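A morning at the Kerell count hall

The Kerell elections office holds an open day each March, when there is no ballot to run and the staff have time for visitors. I went this year with a group from the Cisus residents' association. We had put our names down in January, and the list closed at 30 people.

The office is in the old telephone exchange on Vollari Street. Doors opened at 9 a.m. and we signed in at the front counter, showed ID and were given paper badges. Bags went into lockers. Phones were allowed everywhere except the room where the voter register is kept.

The first hour was a talk by Sheyla Correa, the deputy registrar, on how the register is put together. The district had 3,704 new registrations and changes of address in the past year. Most came in online, but a fair number still arrive on paper, and every paper form is typed in by one clerk and checked by a second. If the two do not agree on a name or a street number, a letter goes out to the voter. Correa said the letters are the slow part of the job. People move, or take the envelope for junk mail, and the entry stays open until the deadline.

She also explained the new precinct lines. Cisus used to vote in two places, the school and the fire station. From the next election the whole area votes at the school, and the fire station will serve Mendonça and the streets north of the rail line. Several people in our group were unhappy about this. The walk from the river end is a long one and there is no bus in the evening. Correa took down their names and said written comments can be sent in until the end of the month.

After a coffee break we were split into two groups. Mine went first to the practice count. Each table got a bundle of 500 dummy ballots for a made-up race with 5 candidates, and we had to sort them, count each pile twice and fill in the tally sheet. It took our table the better part of an hour. We were off by two on the first pass and had to start again with the largest pile. The mistake was two ballots stuck together, which the supervisor said happens at nearly every real count too – paper that has been folded the same way tends to cling.

Doubtful ballots go in a separate tray. We had a few of those in our bundle: one with a check mark outside the box, one with two names marked and one crossed out, and one with a comment written across the top and a clear vote underneath. Under the district's rules the last one is valid. The one with the crossed-out name started a long discussion at our table, and the supervisor let it run before giving us the answer, which is that it goes to the adjudication desk and both parties' observers get to see it.

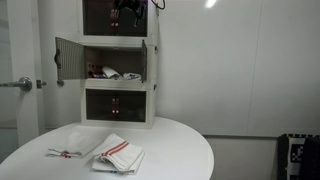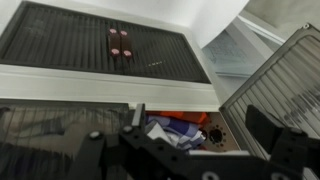 Dalva Quintana thought the practice count should be offered to every new poll worker, before they are assigned to a precinct. At present they get a handbook and an evening class, she told the group, and the first time many of them handle a doubtful ballot is on election night, with observers looking over their shoulders. She would also like the tally sheet redrawn. The box for spoiled ballots is next to the box for blank ones and the two get mixed up.

Correa's reply was that a new sheet has been drafted and is with the state for approval. She did not want to promise it for the next election.

The second stop for my group was a talk on mail ballots. Envelopes are checked against the signature on file before they are opened, and the ballot is then separated from the envelope so the two cannot be matched again. A voter whose signature is questioned gets a phone call if there is a number on file and a letter if there is not. Somebody asked how many are turned away in the end. The staff member did not have the figure with her, but said it is in the annual report at the front counter. I took a copy and have not read it yet.

We finished at 12:30. The office is looking for poll workers for the fall, and the form can be picked up at the counter or asked for by phone. The pay is a flat sum for the day plus a meal. Two people from our group signed up before leaving.

Parking on Vollari Street is metered until 6 p.m. The lot behind the library is free and is a short walk away.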